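# The case for small wastebaskets

Most advice on household waste starts with the kitchen bin. It covers capacity, lid type, sorting and collection day. The rest of the house gets a sentence at the end, usually a suggestion to "place bins where needed." I think the order should be reversed. Litter in a home is mostly a distance problem, and the kitchen bin is only close to the kitchen.

Consider what a living room produces in an evening: wrappers, receipts, used napkins, thread, the plastic film from an envelope window. Each item weighs close to nothing and none of it smells. A person will carry a plate to the kitchen because a plate is an object with a place. A wrapper has no such status and stays on the nearest flat surface until someone clears the whole surface at once.

I kept a log of this in my own apartment in Zurnbridge. With a single bin in the kitchen, I removed 141 loose items from tables, shelves and chair seats over the first half of June. With a small basket added next to the desk chair, I removed 113 over the second half. The method is weak: one household, one observer, and guests on both sides of the line. The second figure is still lower, and the change cost very little.

The type of basket matters more than its size. I favor open mesh, with no lid and no pedal.

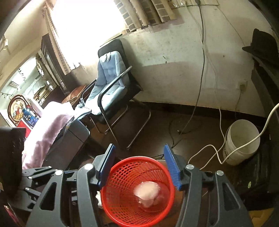 A lid is justified where there is food or a pet. Everywhere else it adds a step, and a step is enough to send the wrapper back to the table. Pedals fail at the hinge. Mesh walls have two practical advantages. The level of the contents can be read from across a room, and air gets through, so a damp tissue dries out. The disadvantage is that small debris falls through the holes. Pencil shavings and crumbs need a liner, and a used shopping bag is adequate for this. It doesn't need to fit the rim. Purpose-made liners in small sizes are, in my view, a waste of money.

Color is a minor question, but I will state a preference. A basket should contrast with the floor. Manufacturers like gray and black on the theory that a bin should be discreet. A discreet bin on a dark floor gets kicked, and visitors ask where it is.

Grigoris Raptis, who read a draft of this, objects that every additional basket is an additional thing to empty. He is correct. Three baskets is my limit for an apartment of ordinary size, and I would not put one in a hallway. Emptying them takes one pass with the kitchen bag in hand, small baskets first, kitchen last. He also holds that a basket in a sitting room looks like an office. I have no answer to that except that I mind wrappers more.

The table is the harder case. It generates more litter per hour than any other surface in the house, and a floor basket does little for it during a meal or over snacks, when people are seated and will not lean down past a tablecloth.

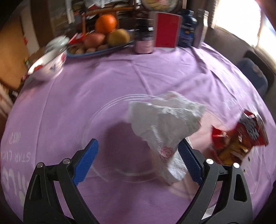

My practice is to let one plate serve as the collection point. Paper napkins and empty bags go on it as they are finished with, and the plate goes to the bin at the end in a single trip. A rim is useful. A separate table bin, of the kind sold for hotel breakfasts, is too tall for a home table and gets moved to the floor within a day.

Snack bags deserve a separate remark. Once torn open along the side they can't be rolled closed, they spring back when crushed, and they occupy far more of a basket than their weight suggests. Flatten the bag, fold it lengthwise and tie it in a loose knot. A knotted bag stays where it is put. Paper napkins need no treatment, although a thick quilted one will fill a small basket quickly if it goes in uncrushed.

I would start with one basket, beside whichever chair is used most, and leave it there for two weeks before buying a second.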